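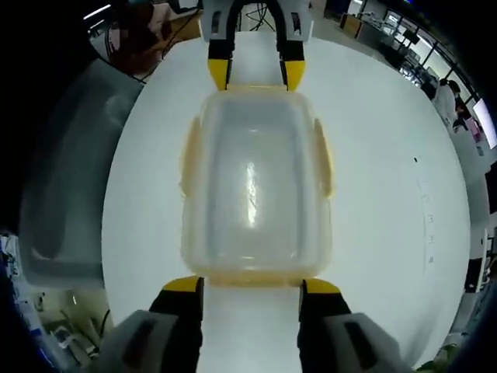
Clip-lid food containers: yellow tinge on rim and latches, and one latch no longer holds. Clean, repair or replace?

Asked May 6, 2023
7 comments

I have a set of rectangular clip-lid containers, clear plastic with a slight frost to it, rounded corners, latch tabs on the two long sides. The brand is Lillska. The set was bought new in December and sees daily use for lunches and for leftovers. Storage is in a drawer without lids, lids filed separately on edge.

Two problems, possibly related.

First, color. The walls and floor are still more or less clear, a bit milky. The rim, the latch tabs and the lower edge around the base are pale yellow. I cannot say with confidence whether the tabs were that color when new. I did not look closely at the time. The tint is the same on both sides of the box and I do not see blotches. It looks stronger from some angles than others, mostly where light catches the edge.

Second, sealing. On one of the boxes the latch on one side clips and then lets go when the box is tipped. The other side holds. With water in it and the lid on, it drips from one corner within a minute. The remaining boxes are fine with the same lid, so I do not think the lid is at fault, but I have not ruled it out.

What I have tried:

Dish soap and hot water, soft sponge. No change in color.
Baking soda paste on the rim, left overnight. No change in color. The surface may be slightly duller where I rubbed it, hard to tell.
Top rack of the dishwasher, normal cycle. No change in color. The latch problem was noticed after this but I would not swear it was not there before.

What I want to know:

1. Is the yellow a stain that can be removed, or is it the plastic itself?
2. Can a latch tab that has relaxed be bent back into shape?
3. If neither, is the box still fine for dry food, or should it go in recycling?

The mark on the bottom is a 5 in a triangle. There is also a dishwasher symbol and a microwave symbol. I microwave in them two or three times a week with the lid laid on top unclipped.

Share (7)

3 answers

Answer 1
Accepted
Score 74

Taking the questions in order.

Color. The 5 is polypropylene. Food stain in polypropylene is almost always uneven. Tomato, curry and carrot give an orange or reddish cast that is strongest at the fill line on the inside walls, and the floor is affected along with them. You describe the reverse: clear walls, clear floor, tint at the rim, the tabs and the base edge, the same on both sides. That pattern fits one of two things.

a) The tint is in the material. Natural polypropylene has a faint color that does not show in a thin wall and does show in a thick section or along an edge, where you are looking through more of it. Rims and base edges are the usual places. Latch tabs on some boxes are also molded from a separate, softer plastic which can be tinted on purpose.

b) The material has aged. Heat and light will yellow it, and a softer tab material tends to go first. A few months of ordinary kitchen use is short for this, unless the boxes sit in a sunny window.

To tell them apart, compare with a box of the same set that has seen the least use. Put both on a plain white surface, side by side, in daylight from a window and not under a warm bulb. Look straight down into them, then along the rim. If both show the same tint, it is (a) and there is nothing to remove. If one is clearly darker it is (b), and there is still nothing to remove, but you know to change how you use them.

Stop with the baking soda. It is a mild abrasive, and on frosted or polished plastic the only thing it changes is the finish. Scratches on a rim also give the gasket a worse surface to seal against.

If you want to rule out a surface film (cooking oil that has baked on in the dishwasher will go yellow and slightly tacky), do this:

Fill the sink with water as hot as your hands can take.
Add a tablespoon of plain washing soda. Wear gloves.
Submerge the boxes, open side up, for 30 minutes.
Wipe the rim and the underside of each tab with a cloth. Use a soft toothbrush at the hinge line.
Rinse twice and dry upside down.

A film comes off on the cloth and you will see it there. If the cloth stays clean, there was no film.

Latch. The tab works by flexing over a lip and pulling the lid down on the gasket. Check the following before doing anything to the tab:

Gasket. Take it out of the groove with the handle of a spoon, never a knife. Wash it and the groove. Put it back with the flat side the way it was. A gasket that is twisted at one corner gives exactly the leak you describe.

Rim. Set the box upside down on glass or a stone counter and press on each corner in turn. If it rocks, the rim has warped, and no latch will fix that. Dishwashers do this when the box is wedged under the rack or touching a neighbor.

Lid. Turn the lid end for end and repeat the water test. If the leak moves to the opposite corner, the lid or gasket is bad. If it stays put, the box is.

Tab. Hold the box level at eye height and compare left and right. They should flare outward by the same amount. If one stands out farther than its partner, it has relaxed.

A relaxed tab can sometimes be brought back. Soak that side in hot tap water for five minutes, clip the lid on, put a wide rubber band around the box over both tabs, and leave it in the refrigerator overnight. Do not use boiling water and do not use a hair dryer. If the hinge line has turned white, leave it alone. White means it is close to cracking and each bend brings it closer.

It holds for a while. Expect to repeat it.

Use afterward. A polypropylene box with no cracks and no deep scratches is fine for food, dry or wet, whatever its color. If it will not seal, keep it for things that do not need a seal.

7 comments on this answer

Comment: Turned the lid around as suggested. Leak stayed at the same corner. Box rocks very slightly on the stone counter. So it is the rim.

Comment: Then the rubber band will not help that one. Keep it as an open bin.

Comment: Compared against the least used box from the set, in window light. Same tint on both. I am calling it the material and closing that part of the question. Accepted.

Comment: Is washing soda safe on the silicone gasket?

Comment: At that strength, yes. Rinse it well. I take the gasket out first anyway.

Comment: I would add not to stack them inside each other while warm. The lower box gets spread at the rim and the tabs get pushed out.

Comment: Good point, that applies to any box with tabs on the long sides.

Share (70)

Answer 2
Score 7

Bleach. A capful in a sink of cold water, leave it an hour, rinse. Worked on mine, which were the Brellard ones, the square kind. They had been orange from chili.

For the latch I gave up and bought new. You can get the lids separately for some brands but not for mine, and by the time you pay shipping it is the same money.

2 comments on this answer

Comment: Orange from chili is a stain. The question is about a tint at the rim with clear walls. Different problem.

Comment: Fair. It will not hurt to try though, as long as the gasket is out.

Share (0)

Answer 3
Score 19

The accepted answer covers the diagnosis. This is about what to do with a box that no longer seals and how to keep the rest from going the same way.

Box without a working lid. A straight-sided box with rounded corners is a good drawer divider. Uses that have worked in my kitchen: tea bags, the packets of yeast and gelatin that otherwise get lost, clips and rubber bands, potatoes on the lower shelf. The tabs stick out on the long sides, so put two boxes end to end and not side by side, or the tabs will meet and leave a gap you cannot use. If the box is going to live in a drawer for good, the tabs can be cut off with side cutters. Cut a little proud and take the edge down with fine sandpaper.

In the refrigerator, an open one works under a leaking carton or as a tray for half onions and cut lemons. Being clear, it shows when it needs washing.

Keeping the others in shape.

Dishwasher: top rack, boxes angled and not pinned by the tines at the rim. Skip the heated dry. Lids go flat against the side, gasket side facing in. I wash the gaskets by hand once a month.

Microwave: lid laid on loosely is correct. Keep oily and sugary food out of them in the microwave. Both get hotter than water does and will pit the wall at the fill line. Move chili or a cheese sauce to a ceramic bowl.

Clipping: put both thumbs on both tabs and press at the same time. Doing one side first lifts the other side of the lid and pulls that tab outward every time. I would guess this is behind many of the one-sided latch failures people ask about here.

Unclipping: from the end of the tab, not the middle.

Filling: leave a finger's width below the rim for anything going in the freezer. An overfilled box pushes the lid up from below as the contents freeze, and the tabs stay under load until it thaws.

Storage: your method of boxes in the drawer and lids on edge is fine. Do not store them clipped shut when empty. The tabs relax, the gasket takes a set, and the box smells of whatever was last in it.

On replacing: if the set is Lillska, measure the outside of the rim with the lid off before ordering any loose lid. The lids in my drawer from Umali and Drinatum are close in size and neither one will clip to the other's box. A lid that nearly fits is worse than none because it feels shut.

Recycling: take the gasket out first, it does not go in with the plastic. Whether a 5 is accepted depends on your local pickup. Ours takes them if they are clean and the lid is off.

1 comment on this answer

Comment: The both-thumbs point is new to me. I have always done the left side first. The bad tab is on the right.

Share (7)

799 views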